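Heritage Conservation in Practice
Handout 3: Lime, damp and leaving things alone

These are my notes from the third session, tidied up a bit for those of you who were still battling with the car park. They follow the order I talked in, more or less, and I've added the bits I forgot. Please read them before the site visit to Grutstead, as I'm not going to repeat the stuff on mortar while we're all standing in a wet courtyard.

Where we got to last time

We finished on the question of what a repair is for. I gave you the McKinnon granary, where the owners wanted it to look new and the conservation officer wanted it to look old, and the building itself mostly wanted its gutters cleared. Quite a few of you wrote in your feedback slips that I hadn't said who was right. I know! I'd still like you to make up your own minds, and it would make a decent essay if you're stuck for a topic.

One correction. I said the granary roof was stone slate throughout. The north slope is clay tile, and has been for a long time. Sorry about that.

Why old walls need to breathe (and what we mean by it)

People say "breathe" and it sounds a bit mystical. All it means is that water vapour can pass through the wall and get out again. A solid wall built of soft stone and lime mortar takes in some rain, and some damp from the ground, and then lets it go when the weather turns. It has no cavity and usually no damp-proof course. It manages by drying out.

Now put a hard cement render on the outside. It looks smart for a few winters. Then it gets hairline cracks, the rain goes in through the cracks, and the water can't get back out through the cement. So it goes wherever it can, usually inwards, and you get brown patches on the plaster and somebody trying to sell the owner a chemical injection.

Same story with pointing. If the mortar is harder than the stone, the stone does the drying and the stone does the crumbling. You'll have seen those walls where the joints stand proud like a honeycomb and the stone between has worn back behind them. Once you've noticed one you'll see them in every village, and I'm afraid it does spoil walks.

Lime, very briefly

Two sorts matter for this module.

Lime putty, or non-hydraulic lime, sets by taking in carbon dioxide from the air. It's slow and soft, it hates frost while it's young, and it's lovely for internal plaster and sheltered work.

Hydraulic lime sets partly by reacting with water, so it goes off faster and ends up harder. It comes in grades, and the mistake I see most often is choosing too strong a grade because it feels safer. Ask what the stone is first, then what the weather does to that wall, and only then reach for the bag.

Don't call either of them "lime cement" in your reports. I will circle it.

Sand matters as much as lime and gets a tenth of the attention. You want it sharp and well graded, with a mix of grain sizes. The old mortar often has local grit in it, and if you crumble a piece in your palm you can see a surprising amount with a cheap hand lens. Bring one to Grutstead if you own one.

Case study: the Jaltetach bathhouse

I spent a long summer on this one years ago, so forgive me if I go on. Jaltetach is a small hill town and the bathhouse sits at the bottom of it, which tells you most of what you need to know about the damp. It has a domed hot room, a cooler room beside it, and a furnace passage you have to enter bent double.

The survey was led by Marwan Tarawneh, who had worked on bathhouses for most of his career and could not be hurried. We recorded 123 separate areas of plaster, and he insisted that each one got its own sheet, including a scrap behind a drain that I'd happily have skipped. Of those, 82 turned out to be sound enough to leave completely alone. I can't tell you how useful that number was when we sat down with the client, who had budgeted to strip the lot.

The trouble was a cement skim from an earlier repair, put on the lower walls of the hot room. Behind it the old lime plaster had gone to something like wet biscuit. We took the skim off in small patches, by hand, with the plaster above held back by temporary facings, and then we waited. Waiting was the hardest part to get past the client! The walls needed a good long dry spell before any new plaster went near them, and we didn't start replastering until September.
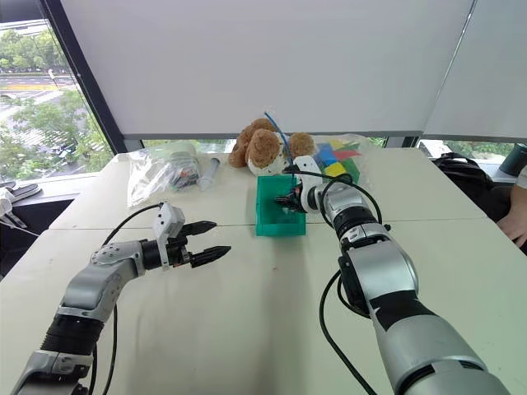
Recording before you touch anything

You'll be doing this yourselves at Grutstead, so here's what I want on every sheet:

- where the area is, with a sketch (a bad sketch is fine)
- what the material seems to be
- what state it's in, using the terms on the Gollik condition form
- what you think is causing the problem
- whether it's urgent

Keep what you see apart from what you think. "Surface powdery to the touch" goes in one box and "salts, probably from the path outside" goes in another. When someone picks up your sheet in twenty years they may disagree with your theory, but they'll still want the observation.

Work in pairs, one looking and one writing, and swap at the break.

For next time

Read the chapter on limewash in the course pack and skim the one on roofs. Send me your draft condition sheet, two sides at most. If you're doing the Jaltetach option for your essay, the drawings are in the department library, in the flat drawers by the window, and they need to go back in the same order please.

Boots, waterproofs, something warm to drink. There's no café at Grutstead and the toilet is a walk away.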